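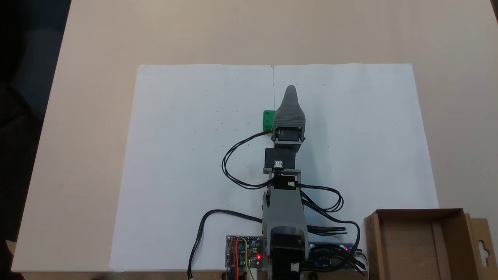 # Dellumo: a folha riscada

O risco ao meio é a lápis, de cima a baixo, e as marquinhas de um lado e do outro são as posições onde os cubos podem pousar. O verde está quase em cima do risco, encostadinho ao centro, que no Dellumo é terra de ninguém (e é lá que começam as discussões todas cá em casa!).

Abri esta galeria para ir guardando o que vou fazendo à volta do jogo, com uma linha ou duas por fotografia e, pelos vistos, muitas mais quando me ponho a falar. Quem já leu a página do Ustico sabe como sou: começo por prometer legendas curtas e acabo a contar a vida do papel.

Pois então, o papel. É branco, liso, posto ao baixo em cima da mesa bege, e gosto imenso de trabalhar assim, com a folha grande a ocupar-me o tampo quase inteiro e as canecas todas exiladas para a bancada. Uso 200 gramas, que aguenta a borracha sem ficar aos pelinhos. Já experimentei mais fino, na altura do Ustico, e ao fim de uma tarde a apagar e a voltar a marcar tinha ali uma coisa que parecia um guardanapo.

As marcas são feitas a olho, confesso já. A Mimoza Softić, que joga comigo desde a primeira versão, queria tudo a régua e esquadro, com quadradinhos fechados e letras nas margens como nos mapas. Eu cá prefiro uns pontos fraquinhos, que mal se notam e que me deixam mudar de ideias. Se uma posição fica apertada demais, apago, chego-a para o lado e pronto, segue o jogo. Numa folha toda quadriculada perdia logo a coragem de mexer.

## As regras, como estão hoje

Perguntaram-me por mensagem como é que isto se joga, por isso aqui fica, sabendo que em fevereiro as regras eram outras e que é bem possível que voltem a mudar:

- Cada jogador fica com uma metade da folha.
- Os cubos entram um a um, sempre sobre uma marca.
- Quem chega ao risco do meio pode ficar lá uma vez só; na jogada seguinte tem de escolher um lado.
- O verde vale a dobrar se atravessar para a metade do outro.
- Ganha quem tiver mais pontos quando já não houver marcas livres na sua metade.

A terceira regra é da Kazue Nishimura e salvou o jogo. Antes dela ficávamos todos parados em cima do risco, cheios de prudência, e uma partida durava mais do que um jantar de família. Agora anda tudo a mexer e há batota descarada, que também faz falta.

## O cubo verde

Tenho um carinho parvo por este cubo. É pequenino, pega-se bem entre dois dedos, e sobre o branco do papel vê-se logo onde está, mesmo ao fim do dia. Tentei pôr um amarelo no lugar dele e foi uma desgraça, com a luz da cozinha desaparecia. O verde ficou, e já ninguém me convence a trocá-lo. O Ichikawa, que é o irmão mais novo do Dellumo e se joga numa folha com metade do tamanho, também vai ter um verde, já está decidido.

## O que ainda quero mexer

O lado esquerdo e o lado direito não estão bem iguais, há uma ou outra marca que me saiu mais aberta, e a Mimoza jura que perde sempre por causa disso. Vou passar a folha a limpo, outra vez a lápis, com o mesmo risco ao centro. Depois logo penso se faço uma versão a tinta. Tenho medo da tinta! No Cirneck passei tudo a caneta cedo demais e descobri na mesma noite que faltava uma fila inteira.

Se quiserem fazer uma em casa, basta uma folha grande, um lápis que não seja muito mole e uns cubos pequenos de qualquer cor. Tracem primeiro o meio, com calma, e só depois os pontos. E escrevam-me a dizer como correu, sobretudo se inventarem uma regra melhor para o verde.

29 de agosto de 2024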